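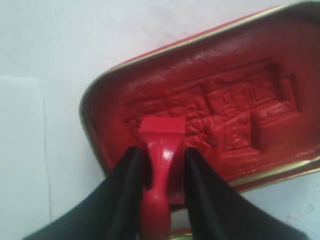

*Red stamp, red ink paste, two black fingers. Stercombe, February 15, 2020.*

Stamping. Of all the jobs to hand over to a machine you'd think this one was long gone. Ink, paper, press, next. At Flistbridge they get through up to 400 delivery slips in a shift and every one wants a red mark, and it's still Fidelina Huaranga who puts them on, in the packing room, with the radio going.

I asked her if she was worried. She laughed — "it can have the stamp, I want it to do the mop."

Fair enough. But look at what the stamp asks for. Grip it by the neck, keep it straight, press into paste that pushes back a bit differently every time. Too hard and you get a blob. Too soft, half a mark. Fidelina does all that without looking down. An arm has to be taught it, and then taught again when somebody moves the tin.

So can they do chores yet? My answer is some of them, slowly, on a good day, on a clear table. I'd put a robot on stamping before I'd put one on my kitchen sink. Pans, peelings, a wet sleeve — no thanks. The people selling these things skip strait from one neat job to the whole house and I don't buy it.

Still, I've stopped sneering. Small dull jobs are most of what work is, round here anyway. Get the stamp right 19 times running and I'll come back and write somthing nicer. The mop can wait till September.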